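Clokis rental rooms get new curtains and bedding ahead of August

11 April 2023

Lockyer – The small bedrooms at the Clokis building are getting a going-over this spring. New fabric for the windows, fresh bedding, a few shelves. Work started at the top of the house last week and is moving down a floor at a time.

The building on Grudura Street has been let by the room for years, mostly to students and people on short work contracts. Dendov, the company that manages it, said Tuesday the rooms had gotten tired and the budget for textiles finally came through. $3,626 for the first batch. That covers fabric, thread, bedding and curtain rings but not paint. Paint is a separate line and has not been approved yet.

Two rooms are finished. The rest are due before August, when most of the leases turn over.

Not a big renovation. Walls stay where they are, beds stay, closets stay. Dendov says the money goes further on things tenants touch every day – sheets, pillow covers, something decent at the window. Old curtains were a beige poly blend that came with the building and had faded in strips where the sun got to them. Several had been pinned up with thumbtacks. One room had a beach towel.

Patterns are a bit of a departure. Tenants were shown a stack of samples in March and asked to mark the ones they liked. Plain gray did well, so did a dark green. The suprise was a bold black and white, which got the most marks on the top floor and very few on the ground floor. Dendov is letting each floor have its own look, within reason. No more than two fabrics per hallway, to keep the sewing simple.

The sewing is being done in town, at a small workroom behind the hardware store. Turnaround is 10 days per floor if the fabric arrives on time. It did not the first time. The second order came early and sat in the hallway over a weekend.

How the fabric looks at the window is settled room by room. A piece gets held up to the glass in daylight before anything is cut, and again with the lamp on in the evening if the tenant wants. Some that looked fine on the table were too thin once the light was behind them. A pale yellow was dropped for that reason. Darker pieces block more but can make a small room feel smaller, so the managers are asking tenants to think about which way their window faces.

Bedding is simpler. Everyone gets the same flat sheets and two pillow covers, white, 100 percent cotton. Tenants who have their own can keep using it and put the new set in the closet. Nothing will be charged to the rent, the company said.

Old curtains are not being thrown out. Clean ones without holes go to the animal shelter on the east side, which has been asking for towels and blankets since the winter. The rest get cut up for rags. Rings and hooks are being saved and sorted where they still work.

A few complaints so far. One tenant said the notice under the door gave less than a day to clear the window sill, and plants had to be moved in a hurry. Dendov says notices will go out earlier from now on. Another wanted blinds in place of curtains. Blinds are not in this years budget but the request has been written down.

Rods are next. The current ones are thin and some sag in the middle, and a lined curtain weighs more than the old kind. Heavier rods have been priced but not ordered. If they come in over budget the lining may be left out on the shaded side of the building, where it matters less.

Tenants on the lower floors should see a notice with their dates in the next week or so. Anyone who missed the samples can still look at them in the office on weekday mornings – ask at the front desk, the stack is kept in the back.

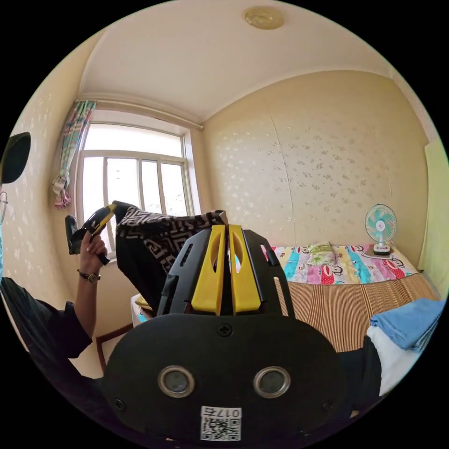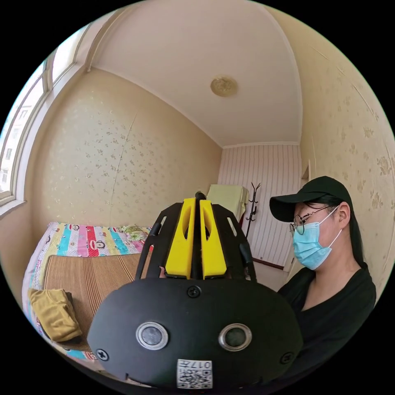
Inside one of the small bedrooms. First photo: black fabric with a white geometric key pattern, held up in front of the window.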